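Flernen Works – Stores and Line Supply Meeting
Minutes, July

Present: stores (two), line supply, press shop, assembly cell 2, quality, purchasing. Apologies from maintenance, who sent a note (see item 6).
Start 9:10 a.m., small meeting room next to the stores office.

1. Minutes of the last meeting

Accepted with one correction. The cage pallets moved out of the north aisle were Tasard returns, and the minutes had them down as Adau stock. Stores has already put the labels right.

2. Open actions

Labels for the rack ends: printed and put up on all but the last rack, where the old ones won't come off. Purchasing has ordered a label remover. Open.

Second hand scanner for goods in: arrived and set up. Closed.

Scrap bin by the press shop door: still being used for cardboard by more than one department. Press shop will put a lid on it. Open.

Key for the chemical cupboard: the spare is now in the key safe in the stores office. Closed.

3. Brackets on the flow shelves

This took up most of the meeting.

Background for those who missed the last one. Brackets for the Jaiswal housing used to come to cell 2 in the supplier's cartons, stacked on a pallet behind the benches. Since the spring they have been taken out of the cartons in stores and put in blue plastic trays, which go on the slotted-angle shelves at the side of the cell. The trays are swapped by line supply on the normal round.

Assembly reported that the change has worked well for reach and for floor space. The pallet behind the benches is gone and the walkway is clear to the fire door. Their complaints are about what comes along in the trays with the parts, and about parts getting mixed.

On the first point, bits of adhesive strip and clear film are reaching the cell. The strips stick flat to the bottom of the tray and stay there through several fillings. Assembly has twice found a strip on the back of a bracket after it was fitted, and one unit had to be opened up again. Film is less of a problem for the product but it ends up on the floor and people have slipped on it.

Stores said the film is taken off at the unpacking bench when there is time, and that on busy mornings it goes through with the parts. They would like a second bin at the bench, as the present one is full by mid-morning. Agreed.
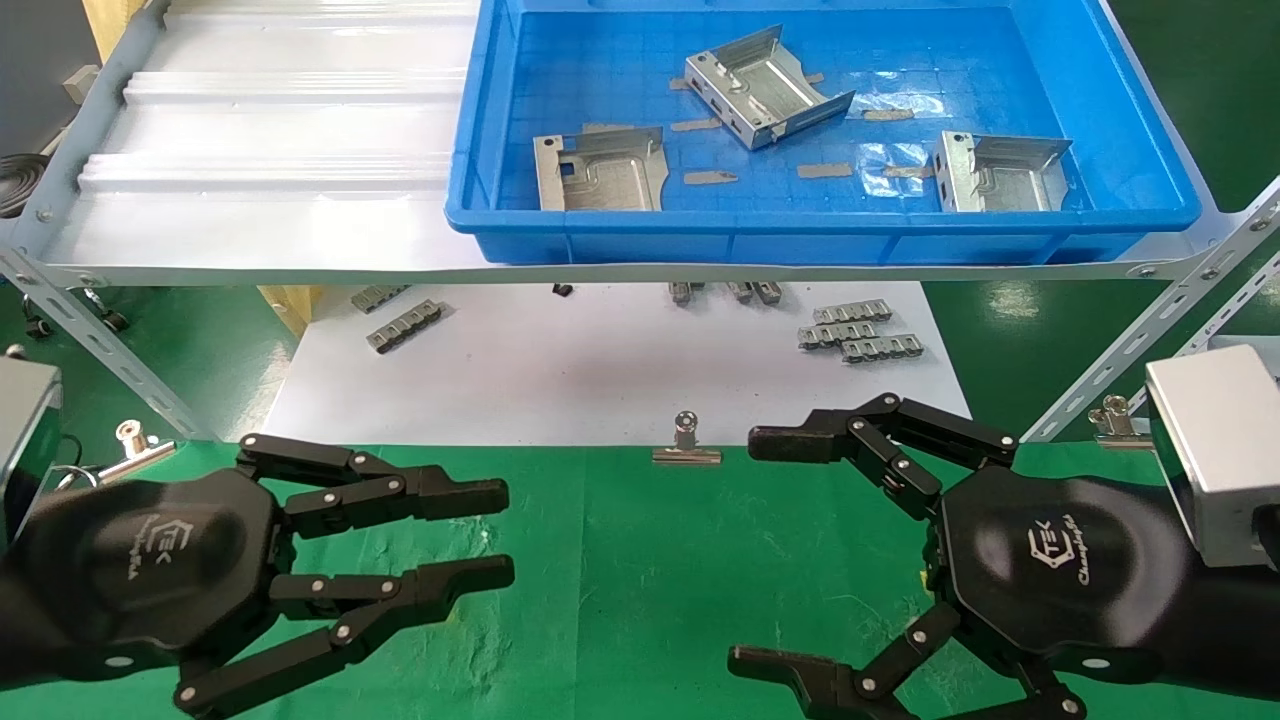

Line supply asked who is meant to clean a tray before it is refilled. At present it is left to whoever has it in their hands, and in practice it gets shaken out over the bin and put back into use. Shaking does nothing for the strips. It was agreed that stores cleans trays on return, using a plastic scraper. No metal scrapers and no knives – there are already trays with gouges in the base, and dirt collects in them. Quality will look at a cleaned tray with stores and the two will agree what is good enough.

Purchasing will ask the bracket supplier whether the strips are needed at all. If they hold the film in place during shipping, a paper band might do the same job. Purchasing warned that any change in packing could take until the next contract, so nobody should wait for it.

On mixing, assembly would like one bracket type per tray. Line supply has been putting the last few of different types together to save shelf space, and the types are close enough in size that a wrong one can be picked up by someone looking at the drawing and not at the part. Quality counted the Jaiswal stock against the system last month. The system showed 2309 brackets over all types, and the count came out 82 short. Most of the difference is thought to be parts sitting in mixed trays that were booked as one type. Quality will recount when the trays have been sorted.

Line supply said that one type per tray means more trays on the shelves and that the bottom level is already awkward to get at. After some discussion it was agreed to try it for a month in cell 2 only. Short quantities will go in the half-size trays now sitting unused in the press shop. Press shop is happy to give them up.

A suggestion to put foam dividers in the trays was not taken up. They would be one more thing to clean, and the bracket edges would cut them.

Reminder from quality: the brackets have sheared edges, and gloves are to be worn when filling and emptying trays. This applies to everybody, including people who are only moving one or two.

Actions:
Stores – clean trays on return, plastic scrapers only. From next week.
Stores – second bin at the unpacking bench.
Line supply – one type per tray in cell 2, trial for a month.
Press shop – half-size trays to line supply.
Quality – agree cleaning standard with stores; recount the Jaiswal stock after sorting.
Purchasing – write to the supplier about strips and film.

4. Tray numbers

Purchasing asked whether more blue trays are needed. There are 211 on the list, but the list was made when they were bought and has not been checked. Some have gone to the Tasard line for small castings and others are known to be in the paint store holding brushes and rags. Trays that have had paint or thinner in them are not to come back into use for parts.

Stores will collect any trays not being used for their proper purpose and report the number at the next meeting. No order will be placed before then. Assembly pointed out that the one-type trial will use more trays, so the collection should be done first if possible. Stores will try.

5. Adau delivery

The next Adau delivery is 2000 clips and the matching screws, on two pallets. Goods in has room for one. The second will have to stand in the north aisle overnight, with the forks side facing out, and be put away before the early shift starts picking. Line supply asked that it not be parked in front of the trolley charging point, as happened last time.

The clips come in bags inside cartons and will be left in their bags until needed. They will not go into trays.

Action: Stores – mark out the space in the north aisle the day before.

6. Shelving

Maintenance sent a note saying that the shelf frames in all cells are due for their yearly check. They will go over the bolts, feet and cross braces, and need the bottom level emptied in each cell for an hour or so. Cell 2 asked for this to be done over the lunch break. Line supply will bring two empty trolleys for the trays.

The note also asks that shelf positions not be changed without telling maintenance first. Assembly accepted that one level was lowered in the spring and said it had been done to suit the shorter people in the cell. It will stay where it is if the check finds nothing wrong with it.

Action: Line supply and assembly – agree a time with maintenance.

7. Any other business

Tape guns: three have gone missing from the packing bench. Please look in your own area before new ones are ordered.

Press shop asked for the stores hatch to open 15 minutes earlier during the Tasard run. Stores can do this for two weeks, after which it goes back to the usual time.

Assembly asked whether the radio in the unpacking area could be turned down. Noted.

The room is booked for training at the time of the next meeting, so it will be held in the canteen, far end, after the morning break.

Meeting closed 10:25 a.m.

Copies to all present, maintenance and the stores noticeboard.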